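Bench-clearing trial moves to the Clollik kitchen

The automated clearing trial at Clollik carries on through December, and the morning crew will notice a few changes to the roster. Two of the three early clearing shifts now start at 7 instead of 6. Hours stay the same, with the extra time moved to the end of the day.

Maritza Carhuamaca's team will keep sorting anything fragile by hand. The arm is being set up for bowls, cups and cutlery first, and staff will check each run before the bench is signed off. No positions are being cut — Brayan Taipe confirmed this at the last staff meeting, and it is in the written agreement.

Training is 2 hours, paid, and covers the stop button, restarting a run and logging faults. Jhonatan Ticona has the sign-up sheet. 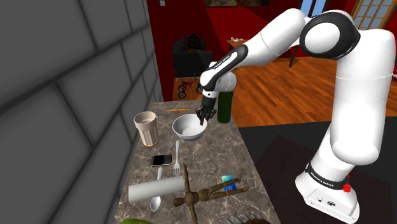 Simulated bench run: the arm's hand reaches into a bowl on the marble counter.

Questions about rosters go to Cristian Benavides, extension 43.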